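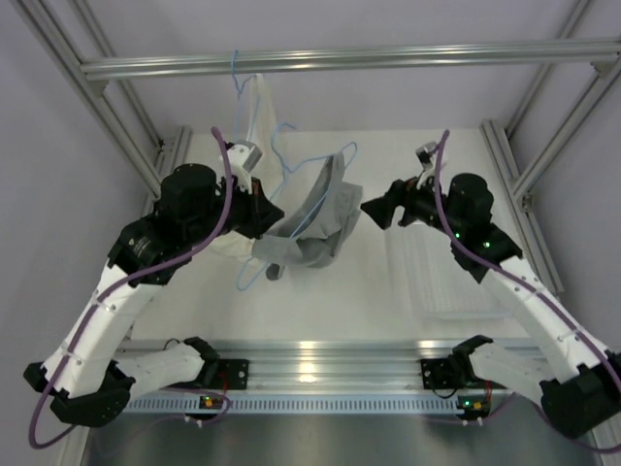
Besuch im Textilpflegezentrum Udell

Im November 2025 besuchte eine Delegation des Fachbereichs Hauswirtschaft und Textilpflege das Textilpflegezentrum Udell. Anlass war die Überarbeitung der eigenen Arbeitsanweisungen zum Aufhängen, Zusammenlegen und Lagern von Oberbekleidung. An dem Besuch nahmen Griet De Smet (Leitung), Tadeusz Walczak und Sveva Costa teil. Empfangen wurde die Delegation von der Betriebsleiterin, Frau Yolotzin Villalobos.

Annahme und Sortierung

Der Rundgang begann in der Warenannahme. Das Haus bearbeitet nach eigenen Angaben 1000 Teile je Schicht, am Besuchstag waren bis zum Mittag 734 erfasst. Sortiert wird zunächst nach Faserart, danach nach Farbe und Pflegekennzeichnung. Strickwaren werden gesondert geführt und gelangen nicht auf den Bügel, sondern liegend in flache Kästen. Frau Villalobos wies darauf hin, dass Fehler bei der Sortierung später kaum noch auszugleichen seien.

Aufhängen der Oberteile

Den größten Teil des Vormittags nahm das Aufhängen in Anspruch. Verwendet werden überwiegend Drahtbügel, die wenig Platz auf der Stange beanspruchen und sich bei weichen Stoffen gut einführen lassen. Nach der Hausanweisung wird der Bügel von unten durch den Saum geführt, damit der Halsausschnitt nicht geweitet wird. Erst danach werden die Schultern ausgerichtet und die Seitennähte glattgezogen. Bei dünnen, dehnbaren Geweben rutscht der Stoff leicht zusammen und muss neu aufgenommen werden — ein Umstand, der in den bisherigen Unterlagen des Fachbereichs nicht berücksichtigt ist. Herr Walczak regte an, hierzu einen eigenen Absatz aufzunehmen.

Für schwerere Stücke stehen Formbügel der Firma Grullura bereit. Sie verhindern Abdrücke an den Schultern, benötigen jedoch deutlich mehr Stangenlänge. Bei Mänteln und Jacken hält das Haus diesen Mehrbedarf für vertretbar.

Lagerung und Ausgabe

Im Lager fassen die Stangen jeweils 200 Bügel. Zwischen den Kundengruppen werden Trennscheiben gesetzt, die Ausgabe erfolgt über 4 Schalter. Frau Costa erkundigte sich nach dem Umgang mit verformten Drahtbügeln. Diese werden bei der Rückgabe ausgesondert und dem Metallrecycling zugeführt.

Weiteres Vorgehen

Die Hausanweisung zum Aufhängen wurde der Delegation in Kopie überlassen. Der Entwurf der eigenen Neufassung wird von Frau De Smet erstellt und mit der Außenstelle Tratov abgestimmt. Ein Gegenbesuch ist vereinbart, der Termin wird gesondert bekannt gegeben. Rückfragen zum Bericht nimmt Frau Rafia Shaikh im Sekretariat des Fachbereichs entgegen.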